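Week 5: Cider, perry and what the label tells you

Welcome back, everyone! Last time we ran out of minutes just as we got to pressing, so let's pick up there and then wander on to tasting (you've all been very patient).

Once the apples are milled, the pulp goes to the press and the juice runs off into the tank. A small maker like Masari might fill a 300 liter tank and leave it in a cool barn until December, letting the yeast take its own sweet time. Slow and cool keeps more of the apple smell in the glass, and I'd like you to remember that when we get to the Egger samples, which were fermented warm and finished quickly.

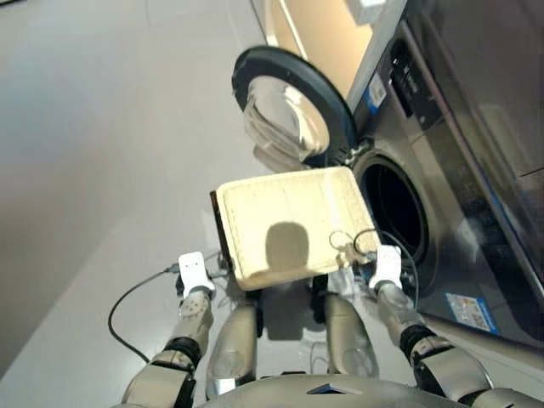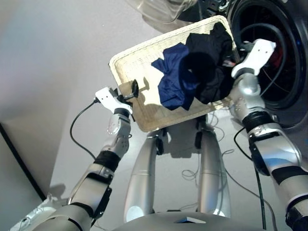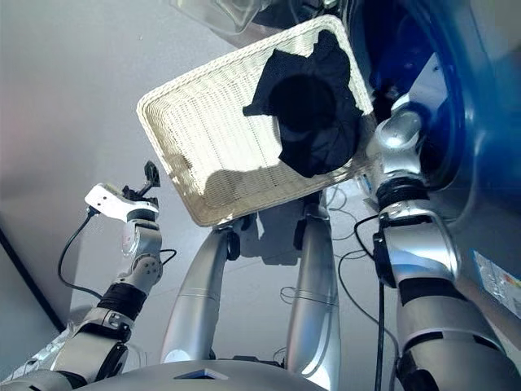 Perry is made in much the same way, but pears carry a sugar called sorbitol that yeast can't eat, so even a fully fermented perry tends to keep a little sweetness. Please don't write "sugar added" on your tasting sheet when you notice it! Quite a few of us did that with the Jalleo last year, me included.

For the tasting itself, pour small, smell before you sip, and write down the first word that comes to you, even if it's "barn" or "grandma's pantry." Then go back for acidity, tannin and bubbles, in that order. We'll have 5 bottles open, starting with the driest and ending with the Fotel perry, and there will be water and plain crackers on the side table.

Reading for next time is the chapter on keeving, plus the short handout on bottle pressure.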